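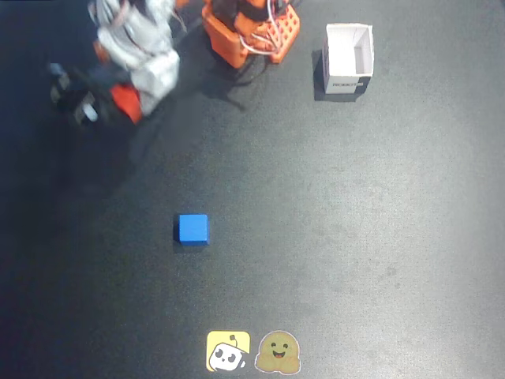 I sell one thing on this page, the Haldane tabletop arm kit, and the first question I get is always the same: so can it tidy my kid's room yet? Well... it's working on it! Tidying is mostly picking a thing up and putting it where it goes, so that's the job I care about most, and a blue cube and an open white box on a plain gray mat is the tiny version of it. Easy for a toddler. For an arm with a two-fingered mind of its own, that's a decent afternoon. (The yellow robot head sticker on the mat is not part of the job, by the way, and a good program should leave it alone.)

So what can you expect at home? Blocks, bottle caps, chunky crayons, that sort of thing, once you've spent a couple of evenings teaching it. Socks are hit or miss. Forks slide around and make me want to throw the whole kit in the yard. Laundry folding, no, please don't buy it for that. I tried for most of April and ended up with a very nice pile of wrinkled dish towels.

Shop work is a better fit. Colm Keogh runs a small parts counter in Ganirness and has his Haldane dropping brass fittings into trays. He says it's slower than he is but it doesn't wander off for coffee. He still checks every tray, and I'd tell you to do the same.

What you get
Haldane arm, assembled and tested on my bench
Gripper with 2 spare finger pads
Power supply and USB cable
Trodov teaching software, 3 seats
Printed setup guide (I wrote it, so it rambles)

Price is $1,124, shipped from Fokbridge. Orders go out in 5 working days, a bit longer if I'm waiting on motors. Spare pads and cables are on the parts page, and do grab extra pads if you're planning on metal pieces, they chew through them.

If you've got a chore in mind and aren't sure, send me a note with the size and weight of the thing before you order. I'd much rather talk you out of it than get the box back!

Price and contents updated 9/22/23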